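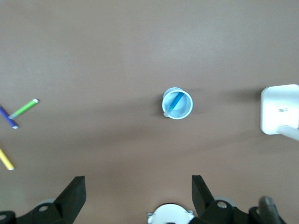 A Cup for Every Table: Talking Markers, Lids and Tidy Tables with Helju Kivi

Helju Kivi has a way of putting things in their places while she talks to you. By the time I had found a chair and gotten my notebook open, she had capped a pen I didn't know I'd left uncapped, moved my coffee away from my elbow, and asked me whether I'd eaten. I had, but there was cake anyway, so I ate again.

She runs the drawing room at Vollus, the drop-in studio where children and a fair number of grown-ups come to make pictures after school and work. She has been doing it long enough that some of her first regulars now bring kids of their own. I had come to ask her about the thing parents ask her most, and it has very little to do with drawing. They want to know how she gets the markers put away.

"People think I must have some wonderful cabinet," she said, laughing. "I had a wonderful cabinet! It had thirty little drawers and every drawer had a label, and my husband hung it for me, and it was the most useless thing I ever owned. The children couldn't reach the top half and they couldn't read the bottom half. Everything ended up in one drawer, and that drawer stuck."

The cabinet went to her sister, who keeps buttons in it. What took its place is a small white cup, one to a table, and a brown tabletop with as little else on it as she can manage. A blue marker goes in the cup, then the green, the yellow, the purple-blue, and that's the end of it. She is fond of the moment when the first one has gone in and the others are still lying wherever they were dropped, a couple of them crossed over each other and another off by itself.

"That's my favorite part of the afternoon, you know, when there's just one in," she said. "Because one in the cup is an invitation. A child looks at an empty cup and sees a cup. You put a single marker in it and they understand right away what it's for, and I don't have to say a word. Well, I usually do say a word. I talk too much. But I wouldn't have to."

I asked if it mattered which way up they went, having grown up with a teacher who was very firm on the subject. Helju thought this over for quite a while, long enough to cut me another slice.

"I used to care," she said. "I had a rule, and then I had a little song for the rule, and the song was terrible. Now I ask for one thing, and it's the click. Push the cap till it clicks and then put it in however you like. If it leans, let it lean. Laiba used to go around after class and turn them all the same way, and I said to her, sweetheart, go home, it's dark out."

Laiba Rajput teaches the October workshops with her and was at the sink for most of our conversation, calling things over her shoulder. She wanted it written down that she no longer turns the markers around. She also wanted it written down that the cups were her idea, and Helju agreed that they were.

"We tried a big tub first," Laiba said, coming over with a dish towel. "It held 200 markers and it was a disaster, really, because they'd tip the whole thing out to find the pink. With a cup you can see all you've got. If there isn't any pink you go and ask the next table, and then you've made a friend."

The other half of the method is the bare table. Helju wipes the tops down before anyone arrives and tries not to put out paper until people are sitting. She likes plain brown for it, a color she calls "the color of nothing much," because a bright marker shows up on it from across the room. She once had tables with a flower pattern and lost a green marker on one of them for most of an hour.

"It was right there in the leaves," she said. "I had my hand on it, practically."

I wondered whether any of this could work in an ordinary home, with ordinary clutter and somebody trying to get supper on. She thought it could, provided you start small. Take a mug you don't love. Put in only as many markers as your child will use in a sitting, and keep the rest up on a shelf until they're asked for. Do the first one yourself and then go stir your soup.

"And if there's one left on the table at bedtime, pick it up and check the cap," Helju said, brushing crumbs into her palm. "Or leave it there. It'll be the first one they use in the morning. Are you taking some of this cake home? Laiba, find a box."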